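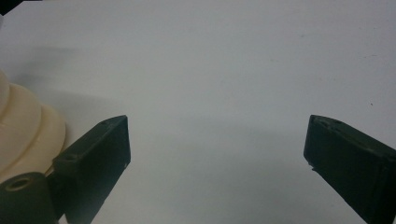

One reader who keeps an old upright in a heated front room wrote that the keys had started to click in February and asked whether the tuner should be called before or after the room was humidified. After. A tuning done in dry air drifts as soon as the moisture comes back.

Looking After a Piano at Home
Updated May 2021

Humidity
Keep relative humidity between 40 and 50 percent. Steady is better than ideal: a room that stays at 38 percent all year does less harm than one that swings from 25 to 60. Put a hygrometer on top of the case, away from the window. Check it against a second one once a year. Cheap units can be off by 5 percent when new.

Position
Use an inside wall. Leave a gap of two inches behind an upright. Close any floor register underneath or fit a deflector.

Cleaning keys
Plastic keytops: damp cloth, one drop of dish soap per cup of water, wipe toward you, dry at once. Do not wipe side to side, as water runs down between the keys and swells the wood.
Ivory keytops: barely damp cloth, no soap. Do not bleach. Yellowing is not dirt.
Use a white cloth on both. Colored cloths can transfer dye.

Cleaning the case
Polyester finish: dust with a feather duster, then a damp microfiber cloth. Lacquer: dry cloth only. Silicone sprays are not recommended on either, since residue gets onto the tuning pins and makes later refinishing difficult.

Sticking keys
Press the key and watch whether it returns slowly or not at all. Slow return across many keys usually means damp. A single stuck key is more often a coin or pencil against the key slip. Do not oil anything. Oil on a center pin bushing means replacing the bushing.

Squeaking pedals
Open the bottom panel by pressing the spring clip upward. Work each pedal by hand to find the noise. Wood against felt: a little powdered PTFE. Metal against metal: a trace of white grease, applied with a toothpick.

Tuning
Twice a year for the first two years of a new instrument, once a year after that at minimum. A piano left for more than 5 years will probably need a pitch raise first, with a second tuning a few weeks later.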